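Gallery: Drawer Inspection at Flasstead
Work in Progress
Lastier Returns and Repair

Flasstead handles returned small furniture: bedside cabinets, desk units, tool chests and the occasional filing drawer. Every item with a drawer has to be opened, looked into and closed before it can be graded. Until March this was done entirely by hand at four inspection benches. One bench, known on site as Lumar, is now being changed over to a fixed robot arm, with the motions worked out in simulation first and then moved to the bench.

This page covers the change from the point of view of the inspection team. The technical report on the arm and its control software is kept separately by the engineering office.

The job before the change

An inspector took a unit from the roller track, set it on the bench, opened each drawer fully, checked the runners and the joints, felt for splinters along the top edges, closed the drawer and entered a grade. In the last full month before the changeover the four benches passed 2,003 units. The grade was the skilled part. The opening and closing took up most of the time and accounted for most of the wrist complaints in the accident book.

Units often come in with other goods stacked on them. The van crews load to save space, and a cabinet may reach the bench with a cool box, a crate or a bag of loose fittings on top. The old work instruction said to clear the top before opening anything. In practice inspectors opened the drawer first if it was free, looked inside, and cleared the top afterwards. It was quicker, and on most units it did no harm.

That habit was not in any document. It came out when two inspectors sat with the engineering office to go through the bench tasks step by step, and it changed the list of cases to be simulated.

What the simulation covers

The simulation tool is called Carré. A layout in Carré consists of a table, a unit, an arm and whatever else is placed around them. The person setting it up chooses the furniture, the drawer position, the handle type and any load on top. The first set held 1,000 layouts with nothing on the unit. A second set of 1,381 layouts was built after the step-by-step sessions, and every one of these has an object resting on or against the cabinet.

Handles are grouped into knobs, bars, cut-outs and rings. Rings are the slowest to set up. A ring can hang at more than one angle, and the gripper has to come at it differently in each case. The inspectors asked for rings to be given more layouts than their share of the returns would suggest, on the grounds that they are the handles most often pulled loose.

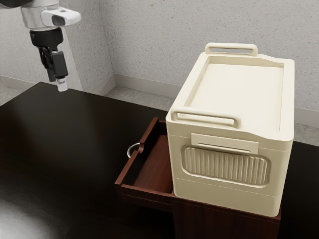 Simulated layout, loaded top. Ring-pull drawer partly open, cream storage box on the cabinet, gripper clear of the table.

Layouts of this type are used to check two things: the path the arm takes past a bulky object, and what the sensor on the arm can be expected to see when part of the drawer is hidden by whatever is above it. A person leans to one side to look. The arm has to be given a second viewpoint, and each added viewpoint adds to the cycle time.

Drawer state is also varied. Some layouts begin with the drawer shut, some with it partly open and some with it fully out. Partly open drawers are common on the real track - they slide in transit - and the first version of the bench program treated them as faults and stopped. Inspectors had to walk over, push the drawer in and press reset. The stop has been removed for drawers that are empty. It remains in place for drawers with anything in them, and those units still go to a person.

What has changed on the floor

The inspection team is the same size. Three benches are still worked by hand and take the mixed and damaged units. The Lumar bench takes single-drawer cabinets only and is attended by one inspector, who grades from a screen and a side table.

The attended position has turned out to be a different job from the one that was planned. The plan described it as grading, with some loading. The inspectors on it report that a large part of the shift goes on deciding whether a stop was caused by the unit, the arm or the program, and writing this down in a form that the engineering office can use. A fault sheet was drawn up for the purpose in the second week. It has been revised twice, both times to make it shorter.

Training for the attended position is 70 hours, split between the bench and Carré. The Carré part was added at the request of the team. Inspectors learn to place a unit, set a handle type, change the drawer state and save the layout with a note. They do not write motion code. When a unit on the track causes a stop that has not been met before, the inspector can build a matching layout the same day, and it joins the next test set overnight.

Pay grade for the position is under review. The current arrangement is a shift supplement, and the team's view is that a supplement does not fit a role with its own training. A decision is due after the trial period.

Points still open

Touch. An inspector feels a dry runner through the handle. The arm records pulling force, and the two do not agree closely enough for grading, so runner condition is checked by hand on every unit that leaves Lumar.

Glossy surfaces. Dark polished table tops give reflections in Carré as they do on site. A matt bench cover is being tried on the real bench. The simulated tables have been left as they are.

Clearing the top. The arm does not lift loads off cabinets. The attending inspector does this, and the weight limit for one person is unchanged.

Rotation. Inspectors move between Lumar and the manual benches every second Thursday. Several have asked for a longer spell in each place, and a four-week rotation will be tried next.

Questions about the inspection bench go to the Flasstead shift office. Requests for access to Carré layouts go to engineering.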